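Tempo de leitura: 5 minutos

Quem me conhece sabe que adoro falar de dinheiro quando o assunto é tecnologia (do modelo bonito do catálogo todo mundo fala, da planilha quase ninguém quer saber!). Por isso fiquei tão contente quando Ebere Adeyemi topou conversar comigo sobre a compra de um robô para uma pista de atletismo. Ebere cuida do planejamento de equipamentos na Clandico e passou boa parte do ano montando o orçamento de um robô que anda pela pista registrando o estado das linhas e do piso.

Marcamos para a segunda-feira, 28 de novembro, e eu cheguei com a pergunta mais óbvia do mundo: por onde se começa? A resposta veio antes do café.

"Pela lista do que a gente já faz a pé", disse Ebere. "Quem anda, quantas vezes, com que prancheta, e o que acontece depois com o papel. Eu levei duas semanas só nisso. Tinha gente na equipe achando que era perda de tempo, que era só pedir a cotação e pronto."

E pediram, claro. A Kullbridge mandou uma proposta de venda, a Findix mandou uma de aluguel com manutenção incluída, e aí começou a parte que eu mais gosto, a de comparar coisas que não se comparam. A proposta de venda vinha com o robô, um carregador e um dia de treinamento. Bateria reserva, à parte. Licença do programa de mapas, à parte, e renovada todo ano. Frete, adivinhem.

"Eu imprimi as duas e fui riscando", contou Ebere, rindo. "No fim eu tinha 17 linhas de custo numa planilha que começou com cinco. Transporte entre uma pista e outra, seguro, rodas de reposição, um lugar seco e com tomada para guardar a máquina. O lugar com tomada deu mais trabalho que o robô!"

Perguntei se a compra não saía mais barata no longo prazo, porque é o que todo vendedor me diz. Ebere fez uma careta.

"Depende do que você chama de longo prazo. Eu fiz a conta para uns cinco anos, e nesse prazo a compra ganha, mas ganha por pouco, e só se a gente usar a máquina toda semana. Se ficar parada nas férias e no período de chuva, o aluguel empata. E eu não queria prometer para a direção um uso que eu não sei se vou ter."

Gostei dessa franqueza (já vi muito orçamento montado em cima de um uso imaginário, inclusive um meu, mas essa história fica para outro dia). O que a Clandico decidiu foi alugar até fevereiro, com opção de compra e parte do aluguel abatida do preço. O projeto ganhou até nome interno, Danladi, e uma pasta só dele, onde entram as notas fiscais, as horas de cada pessoa e os dias em que a máquina não saiu.

Esse último item me chamou a atenção. Por que anotar os dias parados?

"Porque eles custam a mesma coisa", respondeu Ebere. "No contrato de aluguel eu pago o mês inteiro. Se alguém precisou da pista, se faltou quem acompanhasse, tudo isso vai para a conta. Ah, e a pessoa que acompanha também! Tem fornecedor que fala em autonomia como se o salário de quem anda junto sumisse."

Falamos ainda do tal período de teste. Ebere insiste que o teste tem que ser no piso de verdade, ao ar livre, com linha gasta e tudo, e não no galpão do fornecedor. A Kullbridge queria demonstrar na sede deles; Ebere bateu o pé e a conversa esfriou por um tempo, mas depois aceitaram. Também pediu por escrito o prazo de entrega das peças, e achou curioso que ninguém tivesse essa resposta na ponta da língua.
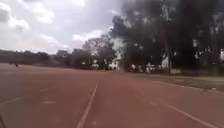 Piso vermelho, linhas brancas e as árvores lá no fundo, nas duas fotos.

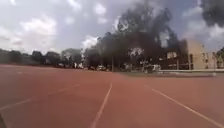

E para quem está começando agora, quanto vale a pena reservar para imprevistos no primeiro ano?

Ebere separa uma verba própria para isso, fora do valor do contrato, e calcula essa verba somando uma bateria, um jogo de rodas e um mês extra de aluguel. O que sobrar volta para o caixa no fim do ano.

Comentários

Marlene T.: Adorei a parte do lugar com tomada, aqui na escola foi igualzinho com a lavadora de piso. Ficamos um tempão com ela encaixotada.

rui_pista: E o seguro, cobre o transporte entre as pistas? No nosso caso era uma apólice separada e só descobrimos na renovação.

Joana: Alguém sabe se a opção de compra da Findix vale também para equipamento usado? Queria muito ver essa planilha!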